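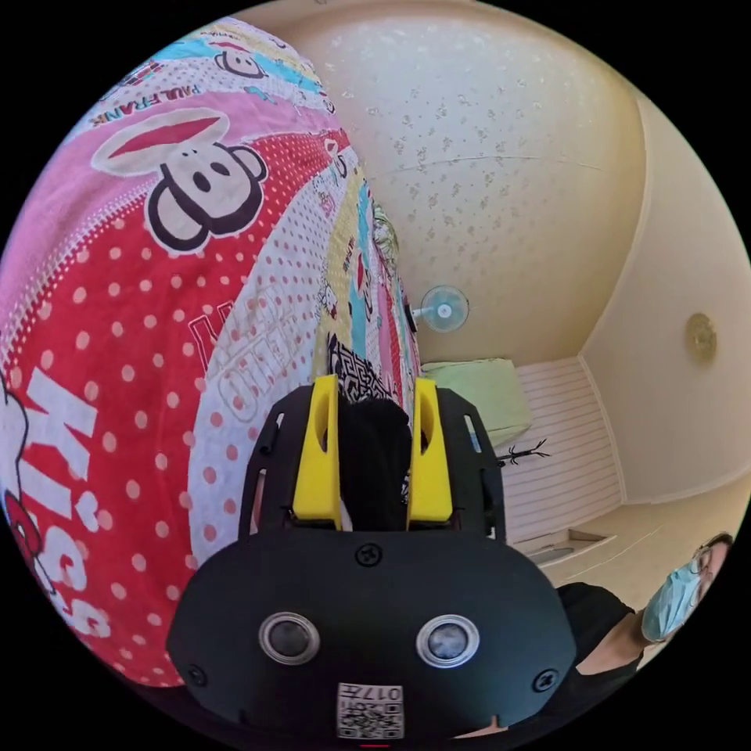 What is an anonymous tip line?

It is a phone number, website or app through which people can pass information about a crime to the police without giving their name, often with the promise of a cash reward.

Anonymous tip line

An anonymous tip line is a service that collects information about crimes, suspects and wanted persons from members of the public who don't want to be identified. Lines may be run by a police department, a sheriff's office, a school district or a private nonprofit with its own board. Supporters describe them as a cheap and proven tool. The first part of that claim is easier to support than the second.

Operation

A caller or texter reaches an operator or an automated form and is given a code number in place of a name. The operator writes a summary, removes details that might identify the source, and sends it to the agency with jurisdiction. The tipster can use the code to check back later, add information or claim a reward.

Most lines say they don't record calls or use caller ID. These statements usually come from the operators themselves and are seldom checked by anyone outside. Tips sent through an app pass through the servers of a software vendor, and what the vendor keeps, and for how long, depends on its contract with the agency. The Nenby reporting app, used by several small departments, was advertised as "fully anonymous" although its terms of service allowed the company to store device information for system security. The wording was later changed to "confidential," a weaker promise that many users probably read as the same thing.

Rewards

Rewards are normally paid on arrest or charge. A conviction isn't usually required, so a tipster can be paid for information that leads to a case later dropped. Collection typically involves going to a bank drive-through or similar pickup point with the code number.

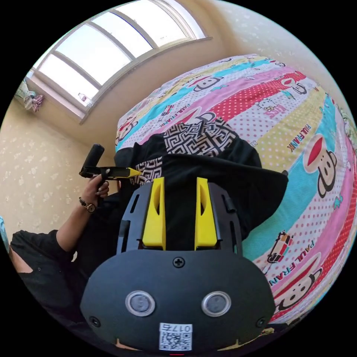

A large share of approved rewards is never picked up. Program managers often take this as a sign that tipsters act out of civic duty. Other explanations are just as likely: fear of being seen, a lost code number, or a caller who never learned that the tip had led to an arrest. Since the callers are unknown, there is no good way to ask them, and the civic-duty reading should be treated as a guess.

Claims of effectiveness

Annual reports tend to list tips received, arrests made, and the value of drugs and property recovered. Each number has problems. "Tips received" may count follow-up calls and duplicates. An arrest may be credited to the line even when detectives already had the suspect's name. Drug values are often worked out at street prices, which the seizing agency estimates itself.

The Humphreys County line is a fair example of how such numbers can be presented. A summary dated 16/12/2018 reported 523 tips for the year and called the program a "major success." A table at the back showed that 70 tips had been assigned to an investigator and that 11 had ended in an arrest. The summary didn't say how many of those arrests were for old warrants, where the person's name was already known and only an address was missing. Nor did it say what happened to the tips that weren't assigned.

None of this shows that the line was useless. It does show that the figures can't settle the matter either way. A proper test would compare similar cases with and without tips, and few agencies have the records or the interest to run one.

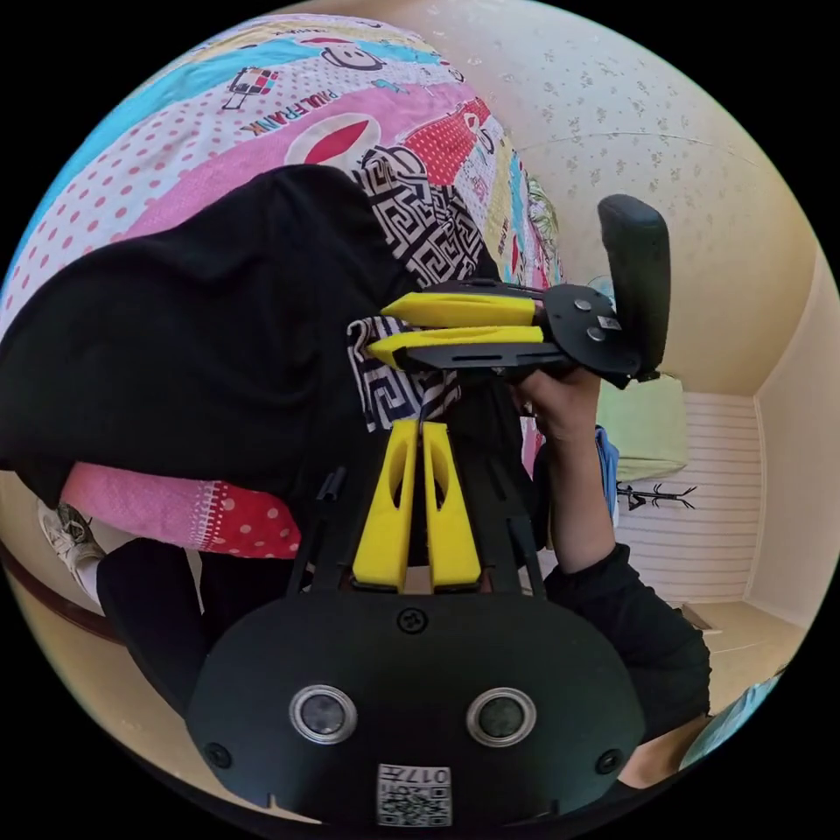

Two hand-held grippers, one of them held sideways in a person's right hand.

False and malicious tips

Anonymity protects honest witnesses, and it protects liars equally well. Lines receive tips from former partners, feuding neighbors, business rivals and students playing pranks. Filing a false report is a crime in most places, but charging someone for it requires knowing who they are.

In Bundberg, the police department reviewed its tips after residents complained of repeated visits to the same addresses. The review found 59 tips naming a single household. None led to a charge. The department changed its intake form in June to flag repeat complaints, though it didn't publish any later figures showing whether the change helped.

Legal issues

Courts in the United States have generally held that a bare anonymous tip, with nothing to back it up, isn't enough to justify stopping and searching a person. Police are expected to confirm at least part of it, and the facts confirmed should point to criminal activity. Knowing what color jacket somebody is wearing proves little. Exceptions exist, and where they begin and end is disputed.

A second question is whether defendants can obtain tip records. Some states protect them by statute, and others leave it to a judge, who may look at the material in private. Promises of absolute secrecy in advertisements don't usually mention this.

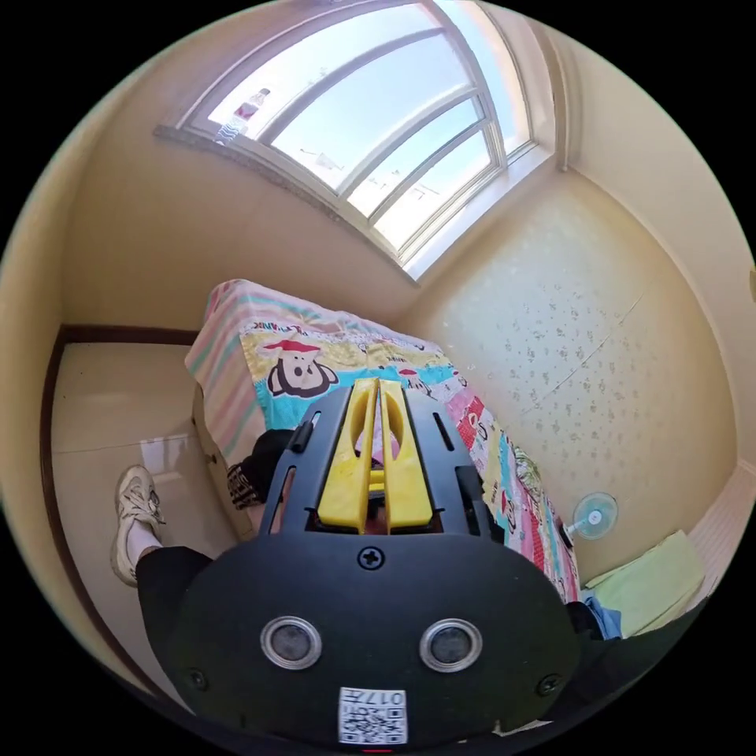 Rounded black housing with a white QR code label.

Funding

Nonprofit lines rely on donations, court fees added to criminal sentences, and local government grants. The court-fee model has drawn criticism, as it ties the income of a crime-fighting program to the number of people convicted. The Fideseck line drew most of its budget from such a fee until the city council replaced it with a yearly grant. Its managers had warned that the change would mean fewer tips. The line's published totals after the change use a different counting method, and the warning can't be checked against them.

See also

Confidential informant
Clearance rate
Reward poster
Neighborhood watch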